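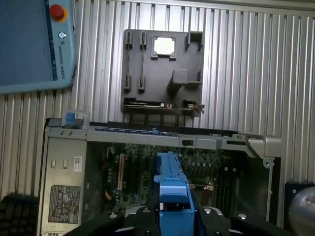 4. Moving In: Your First Evening with the Stekorine

Support > Stekorine Desktop > Set-Up Guide > Section 4
Reading time: 21 minutes, most of it spent watching a progress bar

By now the computer is out of its box, the power cord is in the wall, and the monitor cable is in one of the two holes it fits. If you skipped Section 3, go back and find out which hole. Flaketti's support desk answers this question more than any other, and Anong Sriwong, who runs the evening shift there, has asked us to put it in bold. We don't have bold.

This section covers the first start, your user accounts, and getting your files across from the old machine. Keep the old machine. Do not give it to a nephew yet.

4.1 Before you press anything

1. Plug the keyboard and mouse into the ports on the back. The front ports work too, but you will want them later for the drive.

2. Find your Wi-Fi password. It is on the sticker under the router, or on the paper you taped over the sticker when you changed it.

3. Put your phone on charge. Vallidia sends a sign-in code to it during step 8 and will not wait for you to look for a cable.

NOTE: If you are setting up for somebody else, have that person in the room. You can choose their wallpaper without them. You can't choose their password, and you shouldn't want to know it.

4.2 First start

4. Press the power button once. The fans run loud for a few seconds and then settle. This is normal and will happen again after every major update, usually at night.

5. Choose a language and a keyboard layout. Type a few words in the test box, including an apostrophe and a question mark. If the wrong characters come out, go back and pick the other layout with nearly the same name.

6. Connect to your network. The computer checks for updates. Let it. The bar moves briskly to 21 percent and then thinks about its life. Leave it alone unless it has shown no change for an hour.

CAUTION: Do not switch off at the wall during an update. If the power fails by itself, wait for it to come back, start the computer, and follow the repair screen. The repair screen is in plain English, thanks to Leilani Villanueva, who rewrote it after reading the old one aloud to her mother.

4.3 Accounts

7. Create the main account. Pick a short name with no spaces. The name of the home folder is set at this point and cannot be changed afterward, so think twice before calling it "test." There are a great many people called "test" out there, doing their taxes.

8. Sign in to Vallidia, or select Skip. With Vallidia you get shared calendars and a way to reset a lost password. Without it you get a local account and a strong reason to write the password down. Either choice is fine and you can change your mind under Settings > People.

9. Add an account for each person who will use the computer. Give children a standard account. Give yourself a standard account too, if you are the kind of person who clicks Yes to see what happens.
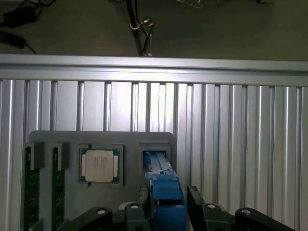

10. Set the screen lock. The default is 4 minutes, which suits an office and will drive you up the wall in a kitchen, where people read recipes with flour on their hands. You can set a different time for each account.

4.4 Bringing your files across

You need an external drive with enough free space for everything you mean to keep. Old drives found in drawers are allowed, but run the drive check first.

11. On the old computer, install Rai from the download page and choose Pack for Moving. Rai looks in the usual places: documents, pictures, music, mail. It also looks at the desktop, and it makes no comment.

12. Review the list. Rai leaves out anything in the trash by default. If you have been using the trash as a filing system, and Hollis Oyelaran on our testing team admits to nine years of it, tick Include Deleted Items.

13. Connect the drive and select Pack. When the counter reaches 100 percent, wait for the words Safe to Unplug before pulling the cable.

14. Move the drive to a front port on the Stekorine. Rai opens by itself. Choose Unpack, then choose which account the files belong to.

CAUTION: Unpacking into the wrong account puts everything there, including the folder of birthday present ideas. Rai can move the files again, but it can't make anybody unsee them.

NOTE: Programs do not come across, only files. Reinstall programs from their makers' websites and have your license keys handy. Very old games may need the compatibility setting described in Section 7.

4.5 Checking the move

15. Open a few files of each kind. Pick a photo from long ago, a recent letter, and one of the spreadsheets that matters.

16. Print a page. If the printer isn't found, turn it off and on, then see Section 6, which Desmond Nakamura wrote over one long December and which contains everything anyone here knows about printers.

17. Keep the old computer untouched for 3 weeks. When that time has passed without you going back to it for anything, follow the erase procedure in Section 9 and call the nephew.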